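March 25, 2024 - bench notebook, sim corner

Back on the tabletop tidying task for the Stoltton job. Washington Toledo ran the batch over the weekend and I spent the morning going through it with coffee, which is a nicer way to start the week than I'm used to! Same room as before, table with the laptop and the spider on it, two arms, door on the right.

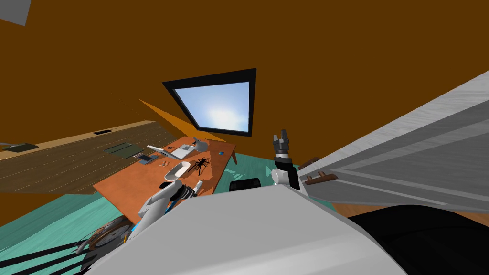
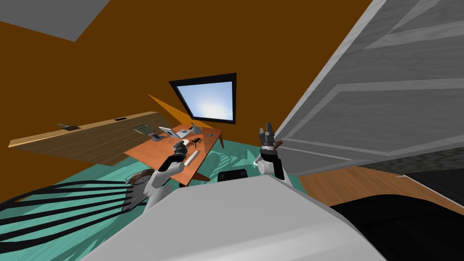

Left gripper near the front of the table, right one up by the door, in both.

Rosimeire Furtado read the draft of this page over lunch and wrote in the margin that the robot part is fine but I keep skipping the people part, and could I please put down what the evening crew is supposed to do with the 40 minutes they get back per shift, because they've been asking her and she has no answer for them.

Fair. So, the people part. At the moment the evening crew at Stoltton clears the shared desks by hand, 257 desks on the big floor, and they're fast. They also know things we never wrote into the task (whose mug stays put, which pile of paper looks like trash and isn't). When I sat with them in January I filled four pages with that stuff and I bet I missed half of it. If the robot takes the first pass, their job turns into checking and fixing, and checking is a different kind of tired. Everaldo Barbosa thinks they'll like it. I think some will and some will hate it, and I'd want a say if it were me.

What I don't want is for the time to just vanish into a shorter shift. Mirela Seixas is going to ask the Stoltton manager about that straight out, before we send anything over there. Also asked her to find out who gets to hit stop. My vote is anyone on the floor, no badge, no form.

Boring bits, so I don't lose them:

Batch was 300 runs, seed 999, old gripper settings. Don't compare with the January numbers, the grasp timeout was different then.

Scoring script still treats "moved a little" the same as "put away." Needs a fix before Dirceu Brandão makes his charts - he's already started, so I should tell him today.

Crew notes from January are in the blue binder, not typed up yet. My job. I've asked Rosimeire for an hour with two people from the evening shift to go over them, paid time, on our budget.

Next batch goes tonight with the longer timeout.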